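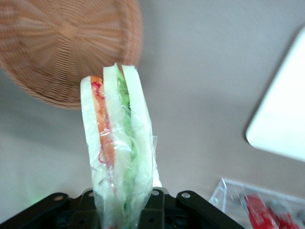
Taner Aksoy wrote after the last class that his lower tier had bulged at the filling line overnight, and he wanted to know whether the buttercream was too soft or the cake had been stacked too early. Either will do it. Most of the bulges I see in student cakes come from a third cause, which is air trapped between the layers, so we will begin there.

CAKE DECORATING 2: TIERED CAKES
Week 4 notes: settling, doweling and moving
Sep 5, 2019

1. Settling

A filled cake keeps sinking for several hours. The crumb compresses, the filling spreads to the edge and any air between them has to go somewhere. If the outside coat is already on and chilled, the air pushes it out and you get a blister or a ring.

Fill the tier, wrap it firmly, and leave it at room temperature with a light, flat weight on top. A ceramic tile is the usual choice. Put a piece of parchment between the tile and the cake. Four hours is the least you should allow, and overnight is better for anything with a soft filling such as curd or jam.

After settling, trim any filling that has squeezed out, then crumb coat and chill.

The dam: pipe a ring of stiff buttercream just inside the edge of each layer before adding curd, jam or fruit. The ring should be no higher than the filling. A tall dam with a shallow filling leaves a hollow in the middle and the layer above it will crack. The piping buttercream is the same recipe as Week 2, with 200 g more icing sugar for every 1,000 g of finished buttercream. It will taste too sweet on its own. In the cake it is a thin line and people don't notice.

2. Boards

Every tier sits on its own board. The board should be the same size as the cake before icing, so that the coat covers its edge. Students often buy one size up, then find a lip of card showing all the way around. The bottom tier goes on the display drum as well as its own board.

Glue boards with royal icing or a dab of melted chocolate. Double-sided tape is fine for ribbon on the drum. It should not be used anywhere near cake.

Ehlers has the thin boards behind the counter and not on the shelf. Ask for them.

3. Dowels

The tiers above rest on dowels, and the cake underneath only has to carry its own coat. If you remember one thing from tonight, make it that.

Mark the outline of the upper board on the lower tier with a skewer. Place the dowels inside that outline, one in the centre and the rest evenly spaced near the edge. For the class cake the middle tier needs six.

Push the first dowel straight down to the board, mark it at icing level, and pull it out. Cut all of the dowels for that tier to this one length, even if the top looks slightly uneven. Cutting each one to match its own hole is the most common error in the room. The upper tier then follows every dip in the icing and leans.

Cut wooden dowels with a small saw or garden secateurs, sand the ends and wipe them. Plastic straws of the wide kind are acceptable for small upper tiers. Do not mix the two in one tier.

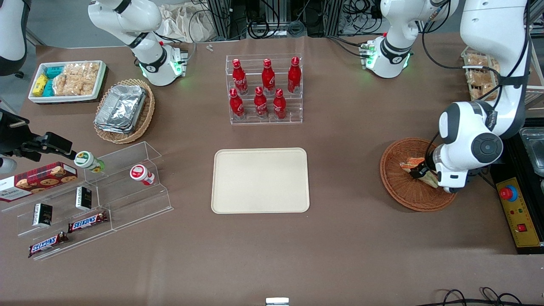
Tabletop with snacks, bottled drinks and baskets.

4. Weights

Weigh each tier before you stack it and write the number on the order sheet. The Rustirard cake from last term (three tiers, chocolate, full buttercream coat) had a bottom tier of 3,848 g without its drum. Defne Kılıçarslan carried it down the back stairs at Prillirik and has asked me to tell everyone to check for a lift.

The weight matters when you choose a drum and when you decide how to travel. If the drum bends when you lift it by opposite sides, double it.

5. Travel

Two-tier cakes can travel stacked if they are cold and have a centre dowel through both boards. Sharpen the centre dowel, tap it through, and fill the hole with buttercream. Three tiers or more should travel in separate boxes and be stacked at the venue.

Put boxes on the floor of the car or the flat part of the boot, never on a seat. Use non-slip matting under each one. Run the air conditioning before loading. Tell the driver, if it isn't you, to brake early.

Pack a repair kit:
spare buttercream in each colour, in piping bags
small offset spatula
bench scraper
two extra dowels and the cutter
paper towel
a small level
food-safe gloves
spare flowers or leaves, if used

Take a photo of the finished cake on site before you leave and send it to the client or planner that day. Nikano will not release the final payment without one, and other planners are moving the same way.

6. Who cuts it

Write down for the kitchen how many dowels are in each tier and where the centre dowel is. Tape the note to the cake box and hand a second copy to whoever is in charge. Ferhat Çınar and Ekrem Ersoy have a clear version of this note, which is in the shared folder under Week 4.

For next class

Bring one filled and settled tier, not iced, on its own board. Bring dowels uncut. Svitlana Lytvynenko is teaching the smooth coat in my place and would like everyone's buttercream made the night before and re-beaten on the morning of class.

Read the section on sugar paste and humidity in the course book. We didn't get to it in September last year and it showed.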